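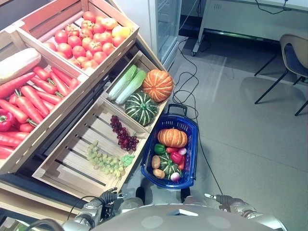
3.2 Display layout and stock rotation

The survey covered 16 independent greengrocers in Mandville and Wirnville. Each shop was visited in March, before opening, and the layout of its main produce display was drawn on a plan sheet. Shops that sold fruit and vegetables only from refrigerated cabinets were left out, as the cooling equipment fixes the position of most lines and leaves the shopkeeper little choice.

Layouts were sorted into two types. In a grouped layout, items of the same family share a tier, so that roots sit with roots and cabbages with other leaf crops. In a mixed layout, neighbouring crates are chosen for contrast of colour or size. The distinction follows Fiore's earlier work on market stalls, with one change: squashes and pumpkins were treated as a separate group, as shopkeepers moved them between tiers more often than any other line and used them to fill gaps late in the day.

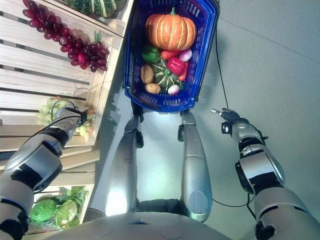
Basket contents were recorded at the till for 207 customers. Loose items were weighed by line, and packed goods were noted but not used in the analysis. Seven records were removed because the till receipt and the written sheet did not agree, which left 200 for the comparison between layouts. No attempt was made to follow customers through the shop, and the order in which items were picked up is therefore unknown.

Heavy produce raises a particular difficulty. A customer who takes a pumpkin or a large cabbage early in the visit has less room for soft fruit, and may leave it out for fear of bruising. Such a customer would appear in our data as one with no interest in soft fruit. The interviews suggest that the effect is real, but the till records alone cannot show its size.

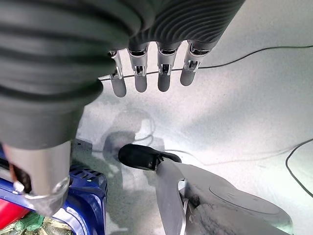 Crate angle was measured with a simple inclinometer placed on the floor of each crate. Steeper crates make the stock easier to see from the aisle, but round items tend to roll to the front and older stock is pressed beneath them. Two shops had fitted a low cross-board to prevent this. In the remaining shops the staff turned the stock by hand, and the interval between turns varied too widely to be used as a variable.

Figure 3. Grey robotic fingers under a ribbed grey cover, above the rim of a blue plastic crate.

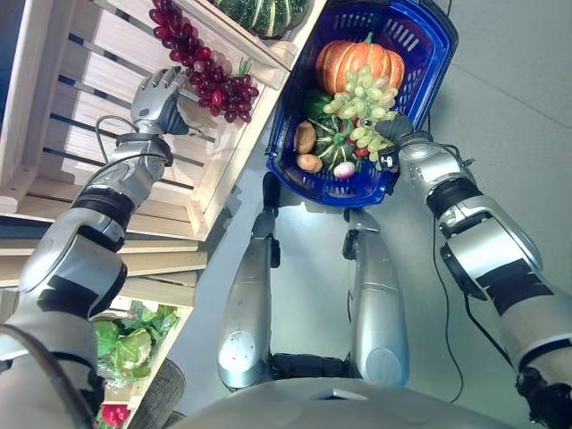

Waste was weighed at closing time and entered by line. Trimmings, such as outer cabbage leaves and carrot tops, were kept apart from whole items thrown away. Shops with a grouped layout reported less waste among root crops, though the difference was small and did not hold for leaf crops. Section 4 considers whether shop size explains the result.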